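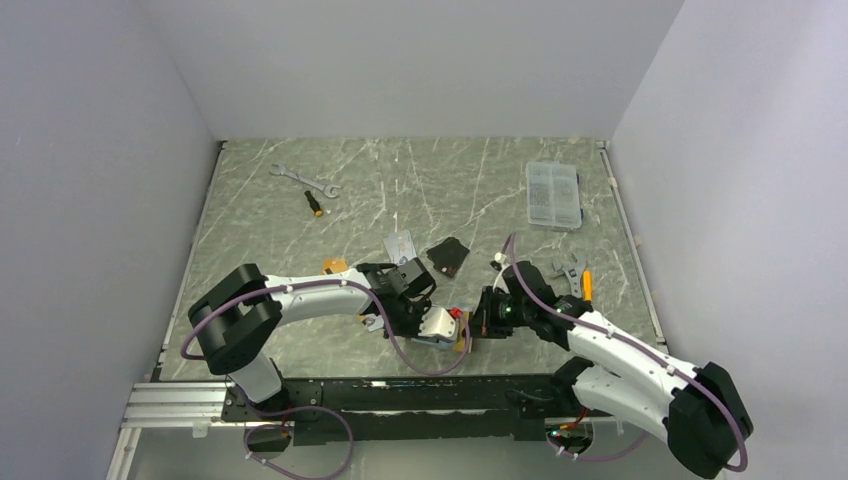

Gray marble pattern with white veining, a good background for sorting small things.

Small leather goods get the roughest treatment of anything we own. A wallet is sat on, a card holder lives at the bottom of a bag with the keys, a passport case gets pulled out in a hurry and shoved back in with a receipt and half a granola bar. And then we wonder why the corners go fuzzy! I love doing the leather twice a year, once in April when the coats go away and again when they come back out, and the whole job fits into an evening with the radio on.

Start by emptying everything

Really everything. Coins, stamps, loyalty cards for the coffee place that closed, that one folded note. I give myself 30 minutes for this part and I use all of it, mostly reading old receipts. Have a shallow tray for what goes back in and a bag for what doesn't. Expired cards get cut up right away, through the chip and through the stripe, and the halves go into different trash bags on different weeks.

Turn the empty wallet upside down over the sink and tap the spine. Then run a dry, soft toothbrush down inside each pocket. You will be amazed at what comes out. Sand, in my case, from a beach trip two summers ago.

Dusting and wiping

Dry cloth first, always. If you go in with a damp one straight away you only make a thin mud and press it into the grain. An old cotton T-shirt is perfect (cut off the seams and the printed part, because the print can drag). Go over the outside, then the inside, then the folded edge, where the most dirt hides.

For the damp pass I put one small drop of mild dish soap into a bowl of lukewarm water, swish, dip a corner of the cloth and wring it out until I can't get any more out of it. Wipe in long light strokes. Follow with a second cloth in plain water, wrung just as hard, and then a dry one. Try it somewhere hidden before you do the front, especially on anything pale or brightly dyed.

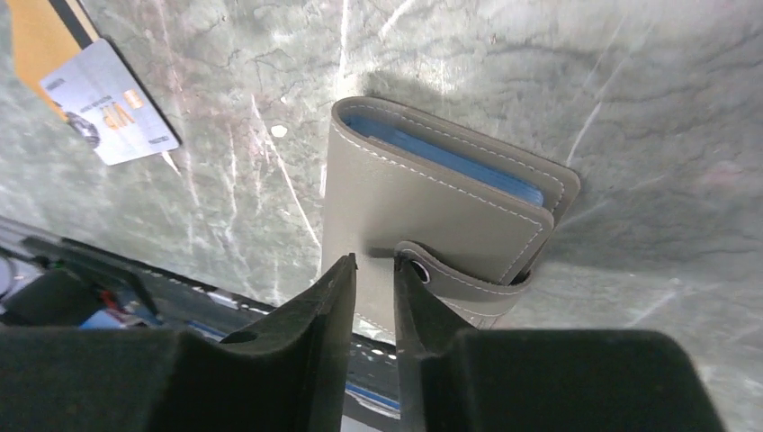 Contrast stitching deserves its own little session. Light thread on darker leather looks so sharp when it's clean and so tired when it isn't, and the dirt sits down in the holes where a cloth can't reach. Take the toothbrush again, barely damp, and work along the line of stitches in the direction they run. Going across them lifts the thread and makes it furry. If you're about to use a tinted cream, rub a bit of clear beeswax along the thread first with a cotton swab. The color then mostly stays off it – mostly! I did once turn a lovely row of white stitches the color of weak tea, and it stayed that way.

Loose thread at the end of a seam? Don't pull. Snip it to the length of a grain of rice and tuck it back in with a blunt needle and the tiniest dot of fabric glue.

Drying and feeding

Lay everything open on a folded towel, away from the radiator and out of the sun. Overnight is best. Leather dried fast goes stiff and then cracks along the fold, and there's no good fix for that one.

My friend Boyang Su taught me the trick of warming the conditioner between two fingers before it ever touches the leather. It goes on so much thinner! A dab the size of a pea does a full wallet. Work it in with small circles, leave it for 30 minutes, and buff with a clean bit of T-shirt until the cloth slides without grabbing. Suede and nubuck skip this step completely and get a rubber eraser and a soft brush.

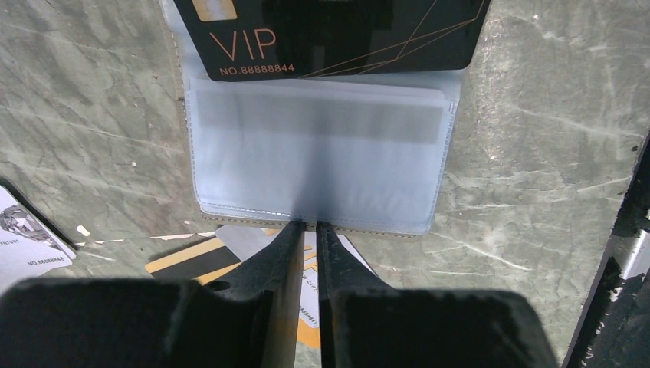 Clear plastic sleeves are a separate headache. They go cloudy, they go sticky, and they cling to whatever is inside them, so that one day you peel out your library card and half the lettering stays behind. Wipe both faces with a damp cloth and a trace of soap, dry them well, and get inside the pocket with a strip of cloth wrapped around a butter knife (the round-ended kind, please). Keep the conditioner well away, as the oils make some plastics tacky.

If a sleeve already feels sticky, dust the inside with a pinch of cornstarch, leave it an hour, and wipe it all out again. I've saved three sleeves this way and lost one that was past saving. Cards with foil or metallic lettering get a dry microfiber cloth only. No alcohol, no glass cleaner, no magic sponge. The sponge is a very fine sandpaper and it will take gold print off in about two happy strokes.

Tight pockets

New card slots are often so snug you need fingernails to get anything out. Wrap two old cards in a single layer of plastic wrap, slide them in together, and leave them there for a night or two. Check in the morning and stop as soon as the fit feels easy, as leather stretches gladly and doesn't go back.

Slots that are already too loose can be helped a little by sliding in a piece of thin felt cut to size.

Putting things away

Whatever you aren't carrying should rest flat and unfolded in a cotton bag or an old pillowcase. Not plastic, ever; leather shut up in plastic can grow a gray bloom before you've noticed. Stuff coin pockets lightly with plain tissue. I drop a cedar block in the drawer too, just for the smell, and put my spare cloths in a jar next to it so I don't have to go hunting in the fall.

Wash the used cloths by hand and let them line dry. Fabric softener leaves a film on them, and the next wallet you wipe will get it.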